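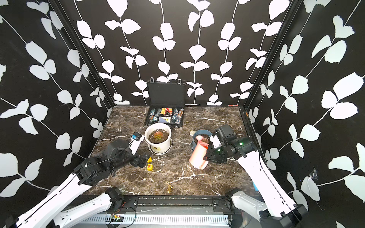 Figure 1. Open black briefcase on a dark brown marble-patterned top, with black leaf-and-vine panels behind.

Home Projects Coursework Archive Contact

Luminance Contrast Between Furniture, Walls and Floors in Public Waiting Areas

July
By the Interior Surfaces project group, Zerkcombe College

1. Background

People with reduced vision find the edge of a chair, counter or door mainly by the difference in lightness between it and whatever lies behind it. Hue helps much less. A red chair on a green carpet may look very distinct to a person with full vision and nearly disappear for someone with a cataract, if the two colors reflect the same share of light.

The usual measure is the light reflectance value (LRV), which runs from 0 for a perfect black to 100 for a perfect white. Designers compare the LRVs of adjoining surfaces and look for a minimum difference between them. Paint makers print the value on their color cards. Makers of laminates, printed panels and upholstery often do not, and a patterned surface has no single obvious value to print.

The project asked how well the common method works when one or both of the surfaces are patterned. 

2. Sites

Measurements were made in the two waiting areas of the Bittencourt building in Zerkcombe. The ground floor area was refitted recently and has printed wall panels from the Mallel range. The upstairs area has painted walls, a plain gray floor and older seating. Both are lit by ceiling panels, with daylight from one side. A Fundden small project grant of $3,000 paid for the hire of the meter, printing and travel.

3. Method

3.1 Readings. Each surface was read with a contact reflectance meter with a small circular aperture. Plain surfaces were read at several spots and the mean was taken. Readings on glossy surfaces were repeated with the meter turned through a right angle. Where the two disagreed, both were kept.

3.2 Patterned surfaces. A contact meter reads whatever falls under its aperture. On a large print this is either background or motif, and moving the meter slightly can change the result completely. We therefore recorded three values for each patterned surface: background, motif, and an area mean. The area mean was worked out from a flat scan of one full repeat of the print, weighted by the share of each tone.

3.3 Viewing task. A total of 32 participants took part, all students or staff. Each wore simulation glasses that blur detail and lower contrast, stood at a marked line and named the first item of furniture whose outline they could trace with a finger in the air. The same task was then done without the glasses.

4. Results

On the upper floor the LRV difference predicted the viewing task well. Items with a large difference from the wall were named first and items with a small difference were named late or missed. The gray chairs against the gray floor were the worst case. Most participants traced the seat backs and lost the legs.

On the ground floor the area mean was a poor guide. A mid-tone chair in front of a dark panel with a pale print had an acceptable difference on paper, but participants wearing the glasses followed parts of the print and took them for the chair edge. Plain dark items were also slow to be found. Their outlines were interrupted wherever the background tone of the print came close to their own.

Using the background value alone gave a better match for prints with thin, widely spaced motifs. For dense prints neither value was satisfactory. Motif size relative to the object seemed to matter, but the design did not separate size from tone.

5. Limitations

Simulation glasses do not reproduce any actual eye condition, and a participant who puts them on for a short test has had no time to adapt. Daylight changed during the sessions. We closed the blinds after 2 p.m., but the earlier readings on the viewing task were left in. Gloss was noted and not analyzed.

6. Recommendations for the building

Add a plain band behind the ground floor seating, up to the height of the seat backs. Fit pale edging to the dark counter. Replace the gray chairs upstairs when they are next due, using a fabric with a measured LRV.

7. Further work

A repeat of the task with one print at several scales would settle the question of motif size. The scan files and the reading sheets are held in the department's shared folder, under the course code.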